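October 27, 2023

Dye notebook, madder trials continued. Verna Blackwood has the wool half of this, I have the linen.

Carried on with the Flundincombe root. The sack we opened in September is nearly finished and what is left at the bottom is mostly dust and short ends, so I sieved it before weighing. The dust went in a separate jar. It gives a browner colour than the chopped root and I don't want it muddying the comparison.

Weighed out 670 g of root, split between the two baths. Rinsed each lot in cold water first and threw the rinse away, as Minoru does. He says the first rinse carries most of the yellow. I have never tested that properly and ought to, but the rinse water was a strong tan colour both times, so something is coming out.

Bath A: tap water, as it comes from the workshop sink. Bath B: rainwater from the butt behind the Clistport shed, strained through muslin. Both with linen from the same bolt, scoured and mordanted last week with alum.
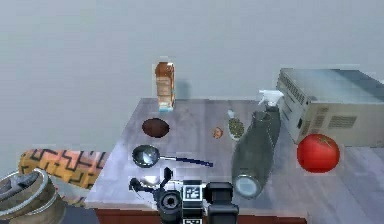 Heated both slowly. Held at 60 and tried hard not to let them go over. Bath A crept up to 66 while I was on the phone to Rotholm about the late yarn delivery, and I took it off the heat until it dropped back. Have marked the A samples with a second knot so we know which ones had the hot spell. It may make no difference on linen.

Stirred every few minutes for the first hour, then now and then. Pulled a test strip from each at one hour and again at two. Rinsed, squeezed, pinned up on the line by the door.

Strips so far, judged damp and by the window:

- A, one hour: pale orange-pink, patchy near the selvedge
- A, two hours: deeper, more even, leaning to brick
- B, one hour: thin peach, hardly worth keeping
- B, two hours: soft coral, no brown in it

So the tap water is giving the stronger red again. That fits with what Verna got on wool. Our water is hard and madder likes chalk. I would still like to try rainwater with a pinch of chalk added, to see if that closes the gap — if it does, we can stop arguing about the sink.

The patchiness in A is my fault, I think. The cloth was folded when it went in and I didn't open it out fully until it had been in for some time. Next time wet it out longer and feed it in open.

Left both baths to cool with the main pieces in. Lids on. Will lift them tomorrow morning, dry them flat in the shade and leave them unwashed for 12 days before the soap test. Verna wants longer. We can cut the pieces in half and do both.

Minoru Noguchi looked in at the end and thought the two-hour B strip was closest to the Hoshino sample card. I had it down as A. We looked at them again under the lamp and he still said B, and I had to admit the A strip looked muddy in that light. Need to agree on one light for judging and write it on the wall. North window, mid-morning, would be my choice.

Cleaned down. The enamel on the smaller dye pot has chipped on the inside near the handle, and bare iron will dull a red very quickly. I have put tape on it and written NOT FOR MADDER. It can go over to the walnut and oak gall work, where a bit of iron does no harm.
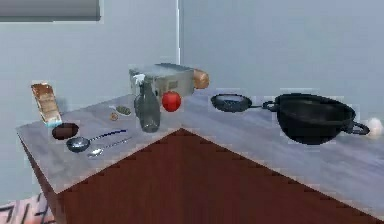 ## To do

- Lift both pieces, label before they dry
- Rainwater plus chalk, one small bath, same cloth
- Test Minoru's first rinse: one strip with, one without
- Ask Verna for her wool weights, mine are missing from the last page
- Order alum, the tub is down to the last scoop
- Ring Rotholm back about the yarn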